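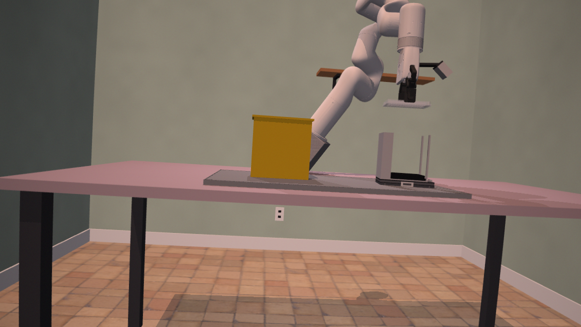
Corentin Aubert

Home | Methods | Glossary | Robots | Contribute

Posted in September by Corentin Aubert

Room swapping (robot training in simulation)

Room swapping is a way of training a robot arm in a simulator where the task stays put and the room around it keeps changing. The floor tiles, the wall color, the tabletop, the baseboards, the shadows, all of that gets drawn fresh for each run, while the arm, the dish rack and the plate are left alone. I've been working with it long enough to have opinions, so you'll get some of those too.

The name comes from Gyu-bin Koo, who wrote the first version at Drendach and labeled the folder "roomswap" (the paper had a much longer title that I can never remember). It belongs to the bigger family called domain randomization, where you shake up the simulated world so the robot learns not to lean on any one look. Most people in that family shake up everything at once. Gyu-bin's idea was to leave the physics alone and go after the background first.

How it works

You start with a set of demonstrations. In our case a person steers the simulated arm, picks up a plate, carries it over to the rack and lets it down into place. We recorded 767 of these for the plate task. Each one is saved as joint positions and object positions, with no pictures at all, and that's the handy part! You can play the same motion back in any room you like and render the pictures afterward.

The room generator then picks a wall color, a wall texture, a floor, a table finish and where the light comes from. A pink tabletop on terracotta tile with sage-green walls is perfectly normal output. Munther Awwad likes to say it decorates like a landlord, and I have seen bathrooms that back him up. We ended up with 2,316 rooms for the plate task, and I threw out a handful by hand where the wall was so close in color to the plate that even I couldn't find it.

Small household stuff like wall outlets and corners matters more than you'd guess. Our early rooms were plain boxes, and the policy did fine until we tried it in front of a wall with things on it. Then it started reaching for the wrong spot. Adding a bit of clutter to the background fixed most of that.

The plate task

Putting a plate in a rack is a nice test since it's fussy at the end. The plate is thin, it starts out flat in the gripper, and from a low side view it's barely more than a line. The arm has to get above the rack, turn the plate and come down without clipping an upright. The waiting-above-the-rack part is where you can tell a good policy from a bad one – the bad ones wander.

We ran 875 test trials in rooms the policy had never seen. The version trained with swapped rooms beat the single-room version by a wide margin, and the gap was biggest on dark floors with heavy shadows. In the original room the two were so close that I wouldn't pick a winner.

Where it falls short

Swapping rooms does nothing for contact. If your simulated plate slides too easily, it'll slide too easily in every room you draw. Rosângela Figueiredo found this out at Caltley with drinking glasses and ended up varying friction as well, which made training slower but got her past it. Mirrors and windows are also a pain, and our generator just skips them.

There's a running argument over how many rooms you need. Genivaldo Magalhães thinks we could have stopped far earlier and spent the computer time on more demonstrations. He may be right, I never ran that comparison properly. The folks on the Zadinstead project went the other way and redraw the room partway through a run, so the walls change color while the arm is moving. It looks awful on video, but they swear by it.

See also: domain randomization, demonstration replay, camera placement

Filed under: Simulation, Robot Arms, Kitchen Tasks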